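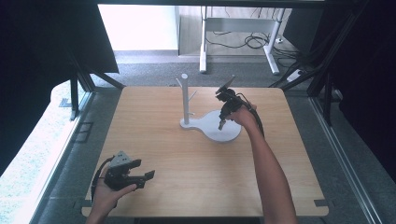

Teaching a robot to hang up a mug used to mean writing down where the mug was, where the hook was, and every point the arm had to pass through on the way. At Plisis, a small automation company with its workshop in the town of Doston, the instruction is now given by hand. A person sits down with a gripper in each fist and does the job, and the numbers are taken from that. The grippers are black, with a cable running back from each, and the one in the right hand carries its camera or sensor unit on top, above two small metallic fingers. The mug stand is a plain white one with short pegs that angle up and away from the post, and those pegs are where most of the work goes. A handle has to come in at the right height, turn a little, and drop over the end.

Raimo Heiskanen runs the teaching side of the company. He spent the first part of his working life programming welding arms from a pendant, a box with buttons and a small joystick that moves the arm a step at a time. He does not miss it.

"With the pendant you could spend a whole morning on one part," he says. "If somebody moved the fixture, you started over."

The company still uses remote control for some jobs. In the next room there is a pair of arms that can be driven from a second, lighter pair, so that whatever the operator does with the small arms the large ones repeat. Heiskanen likes it for heavy parts and for anything sharp. For kitchen objects he finds it slow. There is a short delay, and the operator cannot feel when the handle touches the peg. People make up for that by stopping just before contact, and the robot learns to stop there too.

With a gripper in the hand there is no delay and the contact can be felt, at least through the fingers of the tool. The person also moves at something close to a normal speed. What is lost is the certainty that the robot can make the same movement. A human wrist will turn in ways the arm cannot follow, and a recording that looks fine may be no use at all. Plisis runs every recording through a check against the arm's joint limits before it is kept. In the first weeks, 14 out of every 100 were thrown out for that reason alone.

Eero Lahtinen joined in May and has done more of the mug work than anyone else. Before that he packed orders at Huttunen, a mail-order firm that sells glassware and tea things. He was hired on the strength of his hands, Heiskanen says, and had never worked with a robot.

Lahtinen's day starts at 9 with a calibration, when he holds both grippers still, opens and closes them, and waits for the software to agree with him about where they are. After that he works in blocks. The stand gets turned a little or pushed to a new place on the table, a mug is set down somewhere else, and he begins again. Turning the stand matters more than it sounds. Its base is wider at one end than the other, and an early version of the system learned to read the direction of the pegs from the base. When the team tried a stand with a round base, the arm went to where the pegs should have been and closed on air.

He also had to unlearn things. A packer picks up the next item while putting down the last one, and Lahtinen did this without noticing. The recordings were quick and tidy, but they were hard to cut into steps. Now he lets one hand finish before the other starts, and keeps the idle gripper low and near the edge of the table.

"You want to help with the other hand," he says. "If the mug swings you want to catch it. I had to decide if that was part of the job or not."

They decided it was. A mug that swings on its peg is common enough, and a robot with two arms might as well steady it. Lahtinen recorded a set in which he touches the mug lightly after letting go, and another in which he misses the peg on purpose, backs off and tries again. Heiskanen says the second set did more for the results than any change to the software that spring.

The first customer for the work is Prarkaditz, which fits out kitchens for canteens and wants a machine that can unload a dishwasher rack at the end of a shift. Mugs are the easy part of that. Bowls stack inside one another, and cutlery comes out in a heap. The agreement covers 3 kinds of object to begin with, and mugs are the only kind the team considers close to done.

Heiskanen is careful about what he promises. The arm is slower than Lahtinen and will stay slower for a good while – he puts no date on it. It also does badly with mugs whose handles are too small for the peg, and so far the only fix has been to leave those out. Bowls are next. Lahtinen has already asked for wider gripper fingers, and a set is being printed.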